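From: Szu-yu Huang
To: corridors discussion list
Date: 16/04/2026
Subject: Re: Dimar rail link, is anyone still reading the transit agreement?

Adeel Lodhi wrote:

> Has the list given up on the Dimar link? The papers only cover the
> port end of it. My feeling is that the inland customs post matters
> more, and that whoever sets the fees there sets the terms for the
> whole route. Happy to be told I'm wrong.

Adeel, you're not wrong, and I'm so glad you brought this up! I spent most of the winter with the transit agreement (the long version, with the annexes) and I think it's the most interesting thing either government has signed in years.

The part everybody skips is Annex 6. It lets the Jatoi post clear sealed freight under one joint form, with officers from both sides sitting in the same building. Anyone who remembers how those two ministries talked to each other in December will see why I had to read that page twice.

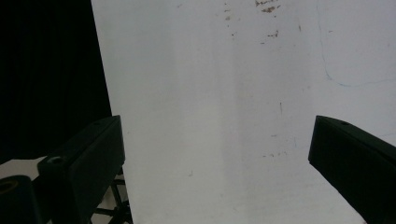 The fee schedule is in there too. Transit charges are fixed for 18 months, and after that either side can ask for a review, but neither can raise them alone. So I'd put your point a little differently: the fees matter a lot, and for now both capitals have tied their own hands. Sobia Bhutto argued on this list that the smaller partner would get squeezed at the first review. Maybe so. I'd love to hear whether she still thinks that after reading the arbitration clause, which is stronger than the one in the old road treaty.

Then there's the line itself. Gostex has the signaling contract and Starnent is running the freight yard, and the two come from countries that hardly agree on anything in the region. I find that really encouraging. It gives two outside powers a reason to want the trains moving.

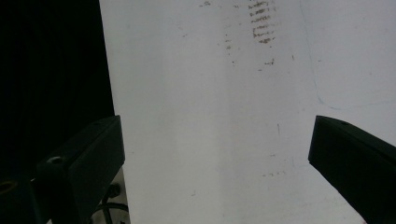 On volumes, the planners expect nearly 1000 containers a month once the yard is open. Nikola Nowicki thinks that's high and he knows rail far better than I do, but even half of it would change how the landlocked side bargains over its other borders.

One question for the historians: the preamble cites a river toll settlement of 1627 as a precedent for shared customs. Does anyone have a readable translation? Uliana Sydorenko mentioned one a while back and I can't find her message in the archive.

I can send my notes on the annexes to anyone who wants them. They're messy, but the page references are good.

Szu-yu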